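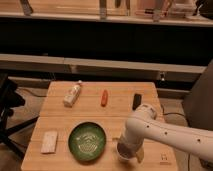
Small items on the wooden table

Hotel Bernon - Guest Forum
Topic: Breakfast hours and the change to half board

K_Uchida
Posted 8/13/22
I would be grateful for clarification on the half board arrangement. My confirmation states that breakfast ends at 10, while the card in room 587 states 9:30. Which one applies?

Bernon Guest Relations
Dear guest, thank you for your inquiry. Breakfast is served until 10 in the main dining room. The earlier time refers to the garden terrace, where service closes first. The room cards will be replaced before the January season. Kind regards, Jayanthi Iyengar

gammann
With respect, this was not our experience. My wife and I came down to the main room at 9:40 and the hot dishes had been removed. Coffee was still offered - nothing else.

P. Farooqui
I must disagree with the previous poster. We stayed for 2 weeks on half board and the buffet was complete until closing each morning. It may depend on the occupancy of the hotel.

gammann
Occupancy should not alter a published schedule. Guests pay the same supplement whether the hotel is full or not.

A.Yagi
May I ask whether dinner can be exchanged for lunch? The Zilano, where we stayed previously, permitted this with one day of notice.

Bernon Guest Relations
Dear Mr. Yagi, an exchange is possible upon request at reception before 6 p.m. on the preceding day. Drinks are not included at either meal. Mr. Ammann, your remarks have been forwarded to the dining room manager. Please send us your booking reference by private message.

gammann
Sent. I would still prefer that the answer be posted publicly.

K_Uchida
Thank you. I will go down before 9:30 in any case.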